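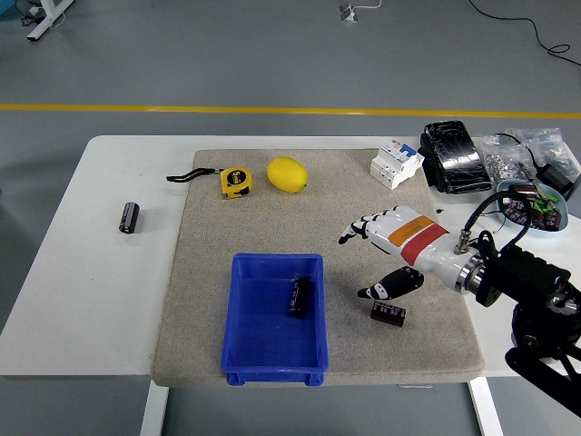
Siham Tazi maintains that every stockroom she has ever walked into was run by a box marked Misc, and that the people who thought they were in charge were only feeding it. She says you can tell the age of a business by how many of these boxes it has, and its prospects by whether anyone will let you open one.

Chapter 6
Sorting, Naming and the Problem of Misc

In this chapter
How a sorting scheme gets started, usually by accident
Choosing a first division
Names, nicknames and duplicate entries
What to do with things that belong in two places
When to leave the mess alone

Chapter 5 dealt with counting stock, and left you with a long list and a poor opinion of your predecessor. We now come to the matter of putting the list in order. Students tend to look forward to this chapter. They own coloured pens. They imagine an afternoon of pleasant decisions, followed by a lifetime of finding things.

The afternoon is real enough. The trouble sets in some weeks later, when a delivery arrives containing something the scheme has never heard of, and whoever signed for it wants to go home.

6.1 Schemes that nobody chose

Few businesses sit down and design a way of sorting their goods. Most inherit one. At the Zusthorpe depot of Desjardins, a supplier of household repair parts, the shelves ran for years in the order in which they had been put up. Hinges were on the first shelf because hinges had arrived first. Tap washers lived beside picture hooks for the same reason. New starters learned the layout by asking Driss Tawfik, and Driss Tawfik went on holiday every May.

It would be easy to laugh at this, and we have. But an arrangement by date of arrival has its merits. It costs nothing to set up. It never requires anything to be moved. The person who unpacked the goods will find them again very quickly, and for a shop with one employee that may be all the order it needs. The scheme at Zusthorpe began to fail at about the point where the list passed 200 lines and a second person was given a key.

A scheme, then, has to be judged by who will be using it. Keep this in mind during the exercises, where you will be strongly tempted to please yourself.

6.2 The first division

Your first division is the one you will regret longest. Everything further down hangs from it, and changing it later means moving every item you own.

There are four common starting points. You can divide by kind (what a thing is), by use (what job it does), by source (who sold it to you) or by form (its size, weight or shape). Each will look obviously right to somebody in the building. Buyers like source, as they spend their days on the telephone to suppliers. Packers like form, as they are the ones lifting it. Customers think in terms of use, and will ask for "the bit that stops the door banging" without any interest in your preferred term.

Colour is sometimes put forward as a fifth. It is fast, cheerful and needs no training, and it will cheerfully put a lemon in with a tape measure. For thread, paint or buttons it is excellent. For a mixed stock it should be kept for labels, where it can do less harm.

Whichever you choose, hold to it for the whole of the level. A list that begins "Electrical; Heavy; From Plasard; Kitchen" has used all four principles in four words, and a cast-iron kettle bought from Plasard can now be filed in four places. It will be found in none of them.

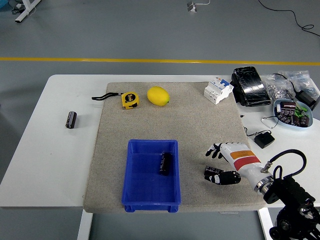

6.3 What shall we call it?

Once the groups exist they need names, and so do the things in them. This is where otherwise peaceful workplaces fall out.

Consider the roll of sticky stuff used to seal a parcel. In the stock list at Estel, a mail-order firm, it appeared as parcel tape, packing tape, brown tape, tape (brown), tape (wide) and, in one entry, "the good tape". Each line had its own quantity and its own reorder level. When the supply of packing tape ran out, more was ordered, though the shelf held 63 rolls under its other names. Hanane El Idrissi, asked to clear up the list, merged the six entries in a morning and spent a further fortnight being told that the good tape was different. (It was. It was narrower, and had been entered as wide.)

The usual remedy is to pick one preferred name for each item and list the others as pointers towards it. Brown tape: see Parcel tape. The pointers are dull to write and most people skip them. Please don't. Your colleagues will go on saying what they have always said, and a list that refuses to understand them will be replaced by a note stuck to the door.

Three working rules for names:

1. Put the noun first. "Tape, parcel" will sit next to "Tape, masking"; "Parcel tape" will sit next to "Parsley".
2. Leave out praise and blame. Good, old, proper and spare all change their meaning without warning.
3. Write the name as if for a stranger on the night shift, who has a torch and very little patience.

Before you read on

Find a drawer at home that has no agreed purpose. Sort its contents by kind, then again by use, and write down every item that moved. Keep the list by you for section 6.4, which takes up the things that want to be in two places at once.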